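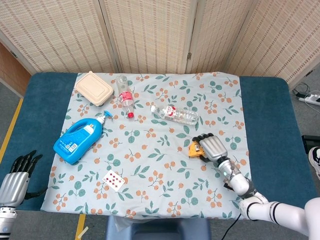
Falska 农业食品奖项与培训名额数据集 说明文件

一、这个数据集是什么

Falska 数据集收集了农业和食品行业里各种奖项、奖学金和培训项目的公开信息,例如谁主办、面向哪些人、怎样提名、评审看什么、得奖的人得到什么。数据以表格形式保存,每个项目一行,每一届评选另有一行。

最早是 Halyna Hordiienko 为了自己的工作做的一张表。她在 Skernurton 负责帮助中小型农场申请培训名额,经常要回答同样的问题:这个奖还接受提名吗?果园的经营者可以参加吗?后来 Arsen Moroz 把表整理成现在的结构,并写了检查脚本。

目前的版本包含 26 个项目,其中 24 个仍在举办,另外两个已经停止,但是我们保留了它们的历史记录。

二、文件

programmes.csv:项目的基本信息,一行一个项目。
rounds.csv:每一届的信息,用 programme_id 和上面的文件连接。
criteria.csv:评审标准,拆成单独的条目。
sources.csv:每条信息的来源和查看的月份。
check.py:检查脚本,运行时需要 Python 3,不需要安装别的包。

所有表格使用 UTF-8 编码,分隔符是逗号。如果用电子表格软件打开以后中文显示为乱码,请在导入的时候手动选择编码。

三、主要字段

programme_id:项目编号,一旦分配就不再改变,项目停办以后也不会给别的项目使用。
name_local:主办方使用的原文名称。
name_zh:中文名称。大部分由我们翻译,没有得到主办方的确认,所以引用时请同时写原文名称。
sector:行业类别,可以有多个值,用分号分开。取值有:种植、畜牧、乳品、渔业、加工、物流、零售、农业服务。
nomination:提名方式。self 表示可以自己申请,other 表示必须由别人提名,both 表示两种都可以。
age_limit:年龄上限。空白表示主办方没有写明,不表示没有限制。这一点请特别注意,已经有使用者理解错了。
reward_type:奖励的种类,例如奖金、课程、考察旅行、导师指导。金额不放在这里,放在 rounds.csv 的 reward_note。
status:active 或者 closed。

四、数据怎样收集

我们只使用主办方自己发布的材料:网页、章程、提名表格和新闻稿。报纸的报道只用来发现新的项目,不作为字段的来源。

每一条记录由一个人填写,由另一个人核对。两个人意见不同的时候,由 Dwynwen Edwards 决定,她的理由写在 sources.csv 的 note 一列。意见不同最多的是 sector 字段。比如一家公司收购牛奶,也自己做奶酪,它的奖项应该算“乳品”还是“加工”?我们现在的做法是两个都填。

评审标准的拆分是手工做的。原文里的一句话有时候包含几个要求,我们就拆成几条,但是尽量保留原来的用词。Ferdinand Zaugg 曾经建议给每条标准加上权重,不过多数主办方不公布权重,我们没有采用。

五、已知的问题

1. 覆盖不平均。我们懂的语言有限,规模较大的、有英文网页的项目比较容易进入数据集,地方合作社的小奖项很可能缺少很多。

2. 早期各届的资料不完整。有 5 个项目的旧网页已经打不开,我们只能填写届次和获奖人数,其他字段留空。

3. Hosoda 青年农人奖改过一次章程,改动以前和以后的“领导力”含义不同。以前主要看管理的面积和人数,以后主要看对同行的帮助。请不要把两个时期的标准直接放在一起比较。

4. Drultness 奖学金的截止时间是下午五点,但是章程没有写按照哪里的时间。我们照原文记录,没有换算。

六、适合和不适合的用途

数据集适合用来查找可以申请的项目,比较不同项目的评审标准,也可以用在农业经济或者职业教育的课堂上。

它不适合用来给奖项排名,也不适合用来判断获奖者的水平。数据里没有落选者的信息,因此不能计算获奖的概率。提名之前,请一定再看一次主办方的最新通知。

七、个人信息

我们不收集提名人和候选人的姓名、电话或者住址。获奖者的姓名虽然是公开的,也没有放进表格,rounds.csv 只记录人数和所属行业。如果您发现表格的备注里出现了不应该出现的个人信息,请告诉我们,我们会先删除,然后再检查原因。

八、更新

每年八月做一次完整的更新,那时多数项目已经公布下一届的安排。平时收到更正,我们一般在星期三处理。

想增加新的项目,请在提交时附上主办方的网页链接,并且至少填好 name_local、sector、nomination 和 status 四个字段。提交以前请先运行 check.py。如果脚本提示有重复的编号,请不要自己改别人的编号,留给我们处理就可以。名单里必须至少办过 20 人以上规模的活动这条旧规定已经取消,小的项目现在也欢迎。

九、引用和联系

引用时请写“Falska 农业食品奖项与培训名额数据集”以及您使用的版本号。版本号在 programmes.csv 的第一行。

数据内容的问题请联系 Halyna Hordiienko,脚本的问题请联系 Arsen Moroz。中文译名由 Kristýna Koubek 负责,如果您知道某个奖项有更通用的中文名称,她会很高兴收到您的来信。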